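Lindsay Studio > Desk Checks > Headphones and Cables

Sunday desk check, headphones and cables
Checked by: Zeeshan Arain

Okay, same list as always, with my comments after each line. I do the cables first because they're the part I'd skip if I left them for last!
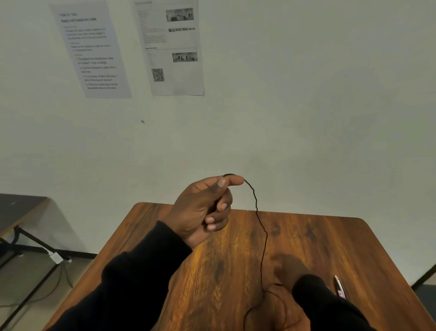
1. Cable straightened before coiling, no knots or crossings: OK. Still has that wavy look from being wrapped too tight (my fault, I used to wind it around my hand like yarn). Let it hang a bit first, then coil it loose.

2. Plug and the inch of cable next to it: OK. No cracks in the jacket, nothing wiggly. The old Mokora pair went bad right there, so I bend it gently and listen for crackle on both sides.

3. Coil size: needs work. Mine keep coming out different sizes and then they won't sit flat in the drawer. Go wider.

4. Tie or strap: missing again. I've ordered a bag of 200 from Revport, which should last me until I'm old. Please don't use rubber bands, they get sticky and leave marks.

5. Desk top wiped, no drinks near the cables: OK, although I did have to move my own coffee.

6. Power strip under the desk: OK. Switch works, nothing warm, no plugs half out. Dusty though, so I ran the vacuum along the back.

7. Floor clear where the chair rolls: fixed. One extension cord was right in the path, moved it behind the leg.

Next check in October, same list. Bring the small flashlight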